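4.3 Recording a two-handed demonstration

Read section 4.2 first if the grippers have never been paired. If they have, and you are sure nobody has swapped left for right in the meantime, carry on.

1. Switch on both Takden grippers and wait for Sidix to show them as ready.
2. Check that the markers are clean. A thumbprint is enough to put Sidix in a mood.
3. Run each cable back towards your body, with enough slack to reach forward without a tug.
4. Press Record, stand still for 3 seconds, then take hold of the object.
5. Do the task at the speed you would like to see it done. The robot will copy your dawdling faithfully.
6. Let go, step back and press Stop. 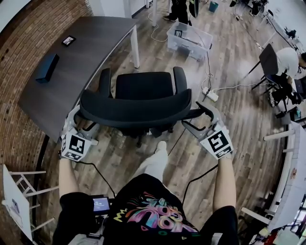 Moving an office chair, grippers in hand.

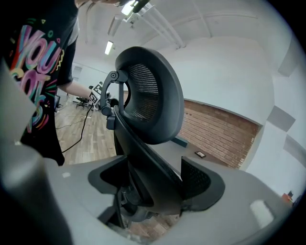 Sidix works out where your hands are from the square patterns on the markers, so a marker it can't see is a hand it has to guess at – and it guesses badly. Large objects are the usual culprits. With something the size of the office chair, keep both markers turned away from the seat and backrest, and change your grip before you lift if one of them is hidden. Tracking gaps appear as error 117, which Sidix reports only after you have finished.

Note: plan on 100 good recordings per task. Bad ones do not count, however much effort went into them.

Caution: keep cables clear of castors. Replacement cables come from Hegedűs and take 4 weeks.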